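Ticket 745 - Darkine keypad, macros drop keys after sleep
Product: Darkine programmable keypad, with Ulon macro software
Status: open

Reported problem
Any macro longer than 200 steps plays fine after a cold start. Once the PC has slept and woken, the same macro skips keys. Short macros seem unaffected, though I haven't tested enough of them to swear to it.

The box says "unlimited macro length". I had my doubts when I bought it.

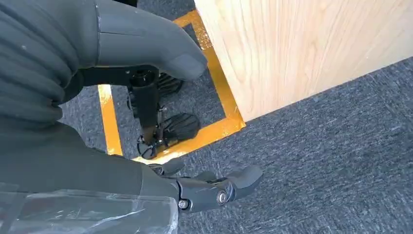

Steps tried so far
1. Reinstalled Ulon. No change.
2. Moved the keypad from an Azimi hub to a port on the PC itself. No change, and I didn't expect any. Support asked me to do it twice.
3. Rolled the firmware back to the January release. The skipping got less frequent, or I was lucky. Three goes isn't a test.
4. Set the delay between keys to 2 ms, as the help page suggests. Worse, if anything.

Reply from support
"Please try the keypad on a second computer to rule out a fault with your machine."

Customer update, 16:40
Tried on a laptop with a clean copy of Ulon and nothing else running. Same macro, same fault, first wake from sleep. So can we stop blaming my machine? 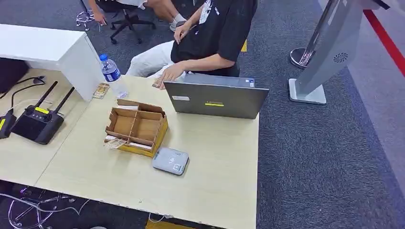 Laptop on the desk, lid open.

I also exported the log. The macro has 312 steps. After a wake, playback stops reading the file at roughly step 200 and then picks up again further on. That looks like a buffer to me - the software loads the first part and loses its place in the rest. Support says there is no such limit. Fine, but then why does the same macro cut in half and saved as a pair run without a slip?

Splitting it is my workaround for now. It means giving up a second key, and I bought this thing for the spare keys.
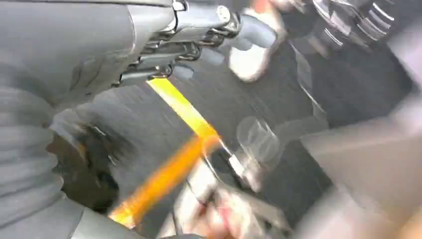 I've seen it suggested on the forum that Fusel, the older macro program, doesn't have the fault with this keypad. I haven't tried it, and the one person who posted that didn't say how long their macros were.

Requested from support
- A yes or no on whether the wake fault has been reproduced.
- The real step limit, in writing.
- No more requests to change the port.

Waiting on: support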